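A shelf for the small car parts

Since December I am trying to bring order into the things which belong to the car. When I moved from Terklow to Losthorpe, they came in bags, and in bags they stayed. Each time I needed a bulb or a screw I had to empty everything on the floor, and afterwards I was too tired to sort it.

My neighbour Rosemarie Steinbach gave me the advice to buy a metal shelf, the kind with holes in the uprights, where you can choose the height yourself. I found one second-hand for 39 euros. It is blue, and I must say that I like the colour more than I expected. The seller had lost the instructions, so I put it together twice. The first time I had the braces on the wrong side and the whole thing was leaning like an old fence.

Now it stands on the dark grey carpet. I was a little worried about the feet, but Rosemarie says carpet is more patient than parquet, and so far I believe her.

My first rule is that bins go low. I have blue ones and white ones, and I stack them under the deck. For some weeks I tried to give each colour a meaning, blue for the car and white for the house, but I could never remember it, and my sister Heike mixed them on her first visit. Now I put paper labels on the inside of the rim and the colour can be what it wants.

The second rule is that the deck in the middle is only for things which I still have to decide about. At the moment this is the black number plate bracket. It is plastic, with many holes and slots, and I would like to find out which of them fit the screws on my old Rivas before I drill anything. A flat thing like this disappears at once in a deep bin, therefore it may lie on the blue deck until I have made up my mind. 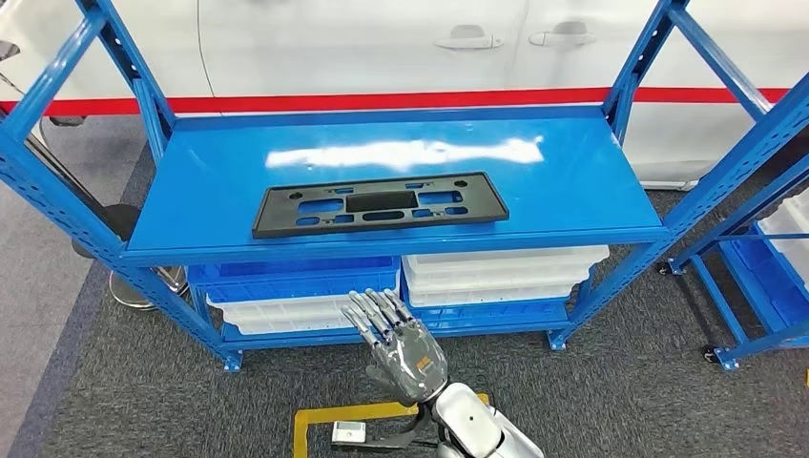
What I would do differently

I would measure the bins before buying the shelf. I did it the other way round, and had to move the deck up by 3 holes, with all the bolts. I would also buy a proper spanner. Mine is from a bicycle set and my fingers were complaining for two days.

The next job is the drawer with the fuses. Heike has promised to help, if I make the plum cake.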